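Can a Robot Put the Dishes Away Yet?
Project report, Rizwan Yousafzai and Myrtle Bellamy

Why we picked this

Everybody says home robots are coming. We wanted to know if one could do a boring chore in a normal kitchen, not a lab bench. So: cups and glasses, one arm, one corner cabinet by the stove. Myrtle did the logging, I did the code (mostly late, mostly Friday). 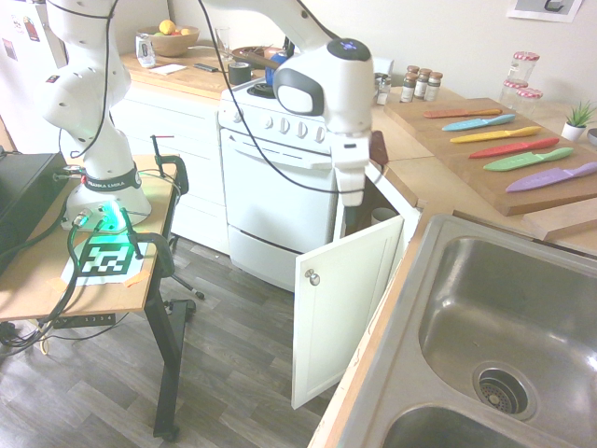 The software is Lomodetti, free for students. We wrote our own task list on top and called it Barkora. Plan was 60 tasks. Ended up with 1,429 tries total becuase a lot got repeated after we changed settings.

What we counted

A try is a success only if the cup ends up standing on the right shelf and no human touched anything. Dropped, tipped, stuck on the door = fail. Of the 1,429 tries, 1,039 were in the first version and were pretty bad. Reach was ok. Letting go was not.

Corner cabinets are the worst. Curved shelves that turn, a door in the way, and not much room for a wrist. A person just leans in and feels around. The arm has to plan all of it and the plan is slow.
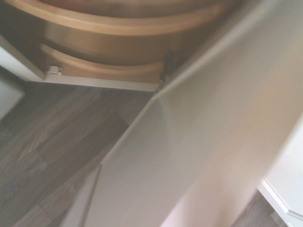 Would a turning shelf be easier if it was locked in place?
Probably, but then you are changing the kitchen to suit the robot, and we wanted to keep the kitchen how people use it.

Second version we slowed the last part of the move way down and made it look again before opening the fingers. Better. Still slower then a kid doing it. Myrtle timed her little brother at Godmont, he got bored and still won.

Not tested: wet dishes, anything stacked, knives (no way).

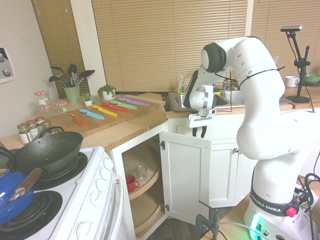
What we think so far

Not yet for homes. Maybe for a shop floor where the shelf is always the same shelf. Prins, our advisor, thinks we should try plain straight shelves next and compare. Want to do that in August if we get the kitchen again. Also need to fix the log format, two people wrote the fails differently and it took a whole evening to sort out.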